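I run a small repair and packing shop with five people and one long bench, and I have been told for years that a machine will soon do the boring half of our work. So when Onotis held an open afternoon in August, I signed up. My question was simple. Can any of this do a chore yet, the kind I pay people to do or the kind I put off at home?

The place is on the second floor of an old office building behind the Salazar bus depot. There is no sign downstairs. Parking is on the street and the meters run until 6, so bring coins. I got there a little after one and was let up with a mixed group: two people from a furniture maker called Rituvwood, a school principal, a retired couple, and Amerley Dankwa, who manages the linen room at a hotel and asked better questions than I did.

Jozefína Trnka met us at the elevator and gave a short talk in the hallway. She kept it plain. They work on tasks done with two hands on a table: closing boxes, putting lids on, folding small cloths, sorting cutlery. They don't sell anything yet. Their one paying customer, Adix, packs phone accessories and wants to know how much of the final packing step can be handed over. She said the answer today is "some of it, on a good day, if the parts are where we expect them."

We started at the towel station. The towel was a plain dish towel laid flat. The machine folded it in half, then in half again, and pushed it to one side. It took longer than I would have taken with one hand and a phone in the other. On the second try it pinched two layers where it needed one and the fold came out crooked. Amerley Dankwa said she would send it back. Then she asked what happens when the towel comes out of a dryer in a ball, and Jozefína Trnka said that is a separate problem and they don't have it solved.

The box work was closer to what I do. The job is to take a flat part and set it into a shallow tray with a rim, one gripper holding the part and the other there to help. It sounds like nothing. I have trained new hires on the same motion and it takes them ten minutes to learn. 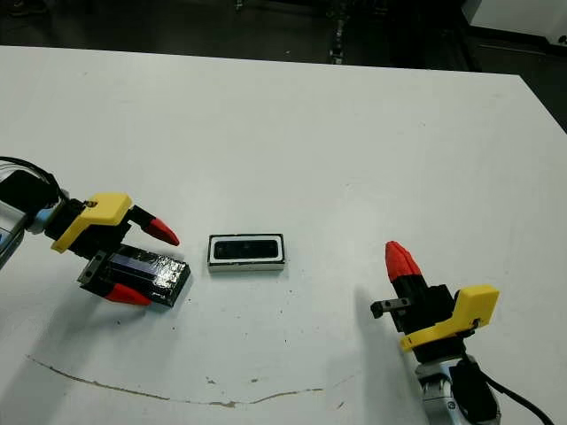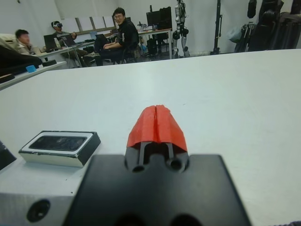

Segundo Cusi, who looks after this task, told us the fit is the hard part. Getting a grip on a part is mostly fine now. Lining up one edge with another and pressing down without tipping the whole thing over is where the time goes. A person feels the corner catch and corrects without thinking. He said the fingertips get changed a lot, and that the shape of the tip matters more than visitors tend to expect. I believe that. We go through tweezers the same way.

He gave us numbers when I asked, which I appreciated. In their last full test they ran 372 attempts at a packing task. He would not call it a success rate for a real shop, because a person had set out the parts every time and had cleared the table after a miss. On my bench, setting out and clearing up are half the job. He agreed with that.

One of the Rituvwood people asked about speed. The target for Adix is 200 boxes in a shift with one person watching several tables. They have not reached it. My slowest packer would pass it before lunch, but she also gets tired, and she hates that work and tells me so.

Coffee was in the side room. I spoke there with Jhosep Mamani, who spends most of his day teaching the arms by moving them through a task himself. He said the tedious part is doing the same thing many times with small changes, with the box turned a little or moved closer. I asked whether he had one at home. He laughed and said he has a dishwasher.

The last stop was a kitchen counter with a sink and a rack. The plan was to show mugs being moved to the rack. One mug made it over. The second was set down on its side and the arm stopped, and we waited while someone restarted it. The retired couple left at that point to catch their bus.

My notes for anyone else with a shop. For one flat part going into one tray, always the same, I would look again in two years. For mixed parts, bags, tape, or anything soft, I would not plan around it. For the house, nothing I saw would save me any time this year. I did ask Jozefína Trnka if they would try one of our cartons, the kind with the tuck flap, and she told me to mail her a dozen. They went out the next morning.

The next open afternoon will be listed at the front desk. The stairs are steep and the elevator is small, so call ahead if you use a wheelchair.

Comments (3)

Édgar Carhuamaca
I went to the earlier one in spring and the towel station wasn't running at all, so that is progress. Did they show you the cutlery sorting? That was the best thing when I was there.

Amerley Dankwa
Good write-up. For the record, I would send back both towels. We fold bath sheets in pairs, and I'd like to see them try a wet one.

packbench
How much does the tuck flap matter? We use the same style and my crew can't close them straight either. Please post again if they get back to you.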